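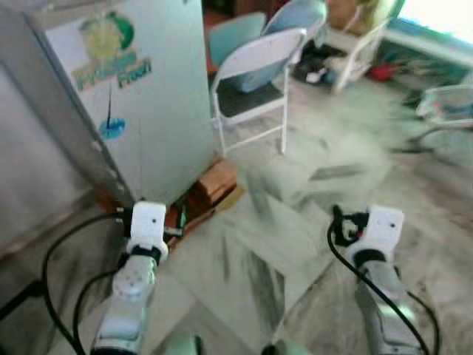 Larkwood day tour by van or by small plane?

kittipong_n
Hello all. My wife and I and her parents will stay five nights in Bevan in January. We want to visit the Larkwood canyon for one day. The company Plivivance offers two private tours. The van costs 316 dollars for the four of us, and the plane costs 1,676 dollars. Her father is 78 and he does not like to sit long. Has anybody made both trips? Thank you in advance.
Kittipong Noiphan

mapfold
Van. The plane needs good weather, and in January you can lose the whole morning in the terminal. We waited until 11:40 and then they put us in a van anyway. The refund for the difference came after six weeks.

FlynnBrunton
I don't agree with mapfold. We had clear sky and landed before 9 a.m., so we had the upper trail almost to ourselves. With a person of 78 I would pay for the plane. The road after the second pass has many curves and my mother was sick on it two times.

mapfold
One clear morning is luck, Flynn. Also the airstrip is not at the canyon. You still ride a shuttle, and the step into it is high.

FlynnBrunton
The shuttle is true, I forgot it. But it is a short ride.

kittipong_n
Thank you both. Does the van stop on the way? The page says only "comfort stops" and gives no number.

sunny_pelle
Ours stopped two times, and the driver made one more when we asked. Please look at Plimenix also. They wanted 2,549 dollars for a plane with an overnight at the lodge, so your father-in-law would not have to return the same day. Too expensive for us, but the lodge looked nice.

mapfold
For that money I would take the van and book two rooms in Larkwood by myself.

kittipong_n
This idea I like. I wrote to Plivivance to ask if the van can bring us one day and collect us the next. They replied that it is possible, with an extra charge they will tell me tomorrow.

FlynnBrunton
Ask them for the front seat for him. And ginger candy!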